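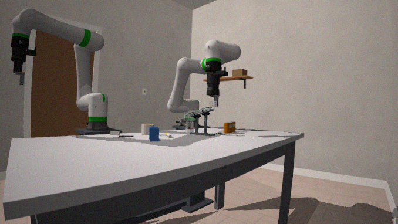
2 min read

Plornov: progress report to the Misari Film Fund
20/11/2021

We have a full rough cut! It runs long, but the story holds from start to finish, and the last half hour plays better than it ever did on paper.

Shooting in Clekden wrapped after 14 days, and Grethe Damgaard was a joy in the lead (her scene at the ferry office was done in two takes, and we're using the first). Ernő Katona is now editing full time and has already lost six minutes from the opening without my missing any of them.

Dobos have started on the sound. The harbour dialogue is noisy and we'll need Grethe back for a short session to re-record it, which the budget covers. The October test screening drew 345 people, and they laughed in places we hadn't dared hope for.

Still to do: the grade, the titles and the music for the wedding. We'd love you to come and see the next cut.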